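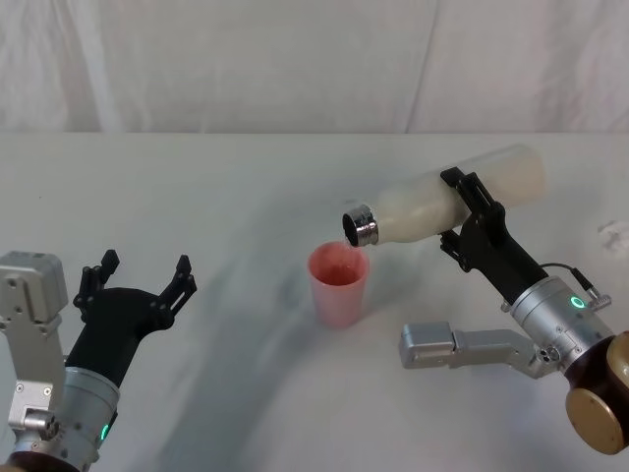 White bottle over the cup, metal ring at the mouth.

Home | Forums | Kitchen & Table | Bottles and Flasks
4 min read | 6 replies | 2 shares

Scratched bottle: keep or replace?

orkau_lane
I've had a cream bottle since June and the body is marked up already. The neck still looks new. Is it worth keeping for guests?

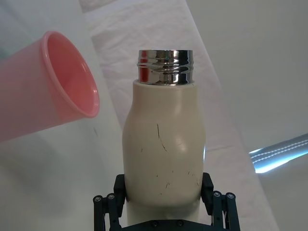 Neck and body with the cap off. Long scratch on the right.

tiburcio_b
Keep it. Those are surface marks. Check the threads, they matter more.

Shim
Disagree. I wouldn't put that on a table with company. Use it at your desk and buy another.

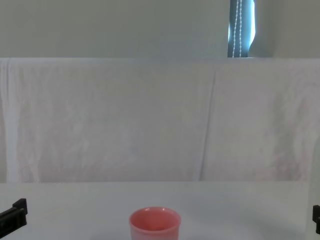
Pouring is my bigger complaint with these bottles. A wide metal neck lets go all at once, and a small cup fills before you can tip back. I'd practice with a plain tumbler like the pink one, no handle, set on a bare table so you can see any drips.

kerex4
Mine pours fine. Go slower and hold it by the middle.

Shim
I do hold it by the middle. It still glugs.

orkau_lane
The scratches don't bother me much. My brother-in-law Emiliano noticed them first. I also put up a sheet behind the table to hide the wall, and I may leave it there for the dinner.

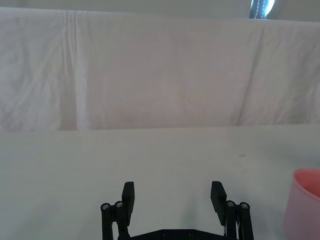 If I do, it needs ironing. Has anyone gotten creases out with just a spray bottle?

tiburcio_b
Cotton, yes. Polyester, no.

Share (2) | Reply | Next thread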